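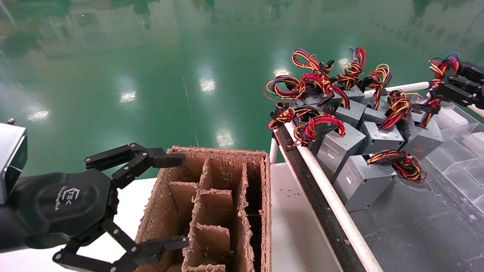 Open hand at the corner of the divided box, torn edges and all.

November, mid-afternoon. Tatel notebook, communiqué coding

Second pass through the port agreements is done and I'm really pleased with it. The full set is 192 joint statements, all of them between a smaller coastal government and one of the larger powers (in a handful of cases both, signed within the same season, and those are the ones I keep going back to). We'd guessed the language would sort itself into friendly, wary and blank. It doesn't do that at all! The wary ones are often the longest and the warmest in tone, and the wariness sits in one clause near the end, usually in the bit about review dates.

Wrote up the coding scheme again from scratch this morning with the old one closed, to see what I'd remember. Came back to 5 categories:

commit: names a thing, a date and who pays
welcome: likes the idea, names nothing
note: the text says the other side raised it
reserve: agrees, then hands the decision to some later body
silent: the topic was on the published agenda and is missing from the text

"Silent" is the new one and it's the best change we've made. It used to be lumped in with missing data, and we were throwing out the most interesting statements. Coding it means reading the agenda first, every time, before opening the statement. I tried it the other way on a few and my eye just slides past the gap.

Double coding: 60 statements read by both of us separately. We split on 20. More than I'd like, but when I laid the splits out next to each other nearly all were between welcome and note, and most of those were down to translation. Where there are two official language versions, one will say "welcomed" and the other will say something closer to "took account of". We'd each been reading whichever version opened first. Rule from now on: code both, record both, don't average. If they differ, that's a finding and it gets its own column.

The Karras statement is a beauty for this. English text "welcomes the continuing interest" in the deepwater berth, and the other text has the interest being expressed and then moves straight on to fisheries. Same paragraph number, same signatures. Each government could go home and read out its own version with a straight face. I've put it in the talk draft as the opening slide and may need to be talked out of spending the whole session on it.

Zodow is the opposite. Their foreign ministry appears to reuse a template, down to the comma, for both big partners. I ran the two texts side by side and the only changes before the finance section are the names and the weather thanks (they thank the visitors for coming in the rain in one and the heat in the other). Then in finance they part company: grant wording for one, loan wording for the other, and a "reserve" clause on the loan that is longer than the rest of the page. So the template is doing a job. Same treatment in public, and the difference kept to the money.

Question for the group: do we treat template text as one observation or two? I lean two. Choosing to say the same thing to both rivals is a choice, and if we collapse it we lose the clearest case of even-handedness in the set. The argument against is that it puffs up "welcome" for any ministry with a lazy drafting habit. Could flag and run it both ways. Happy to do the flagging.

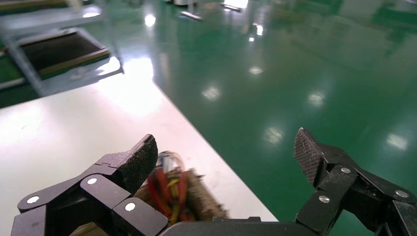 Gripper fingers spread, with the white tabletop behind.

Later, same day, after tea

Reread the background chapter with the new categories in mind and a lot of it needs loosening. We've been writing as if a small government picks a side, or picks the middle, and then the documents follow. From the statements it looks more like different ministries are picking different things in the same week. Ports goes one way, telecoms goes the other, fisheries is cross with everyone. The joint statement is where somebody has to stitch it into a single page, and you can see the stitches!! Paragraph order is a good clue. If telecoms comes before ports in one partner's statement and after it in the other's, I want to know who was in the room.

Have to be careful here. The text can't tell us who won an argument inside a cabinet, and I've crossed out two sentences in the draft that claimed it did. What it can tell us is what both sides were willing to put their names to. That's plenty.

Things that went wrong:

The sort by signing date put undated statements at the top, so for a while I believed there was a lovely early cluster of "reserve". No cluster. Fixed by giving them a blank and sorting those to the bottom.

Coded one annex twice under different file names. Found it by the typo in the heading, which was the same in both. Removed the second.

The agenda for one of the Karras meetings was published after the meeting. Does "silent" still count if the agenda might have been tidied up to match? Marked with a query for now. I think we need a column for agenda timing, sorry, yes, another column.

For the Zistthorpe workshop: they've asked for something hands-on in the afternoon. Idea is to give each table the two Zodow texts with names removed and get people to guess which partner is which, then hand out the finance sections and let them change their minds. I tried it on myself with a batch I hadn't read and got it wrong until the loan clause, so it ought to get people arguing. Print the texts single-sided so they can be laid next to each other. Large type. Pencils.

Also for Zistthorpe, someone is bound to ask whether any of this predicts behaviour. Fair question. At the moment we can say which statements contain a commitment, and we haven't checked one of them against what got built. That's the next job and a big one, and I'm itching to start. Berths are a good place to begin, as you can find tenders, dredging notices and harbour notices in the public record without needing anyone's permission. Telecoms will be much harder.

To do next
- recode the splits under the two-language rule, separately again, no peeking
- add columns: language mismatch, template flag, agenda timing
- pull tender notices for every "commit" that mentions a berth
- cut the Karras slide down to one paragraph of text (try)
- ask Zistthorpe about table sizes and whether the room has a printer

Stopped at the end of the fisheries folder. Telecoms folder is untouched, start there.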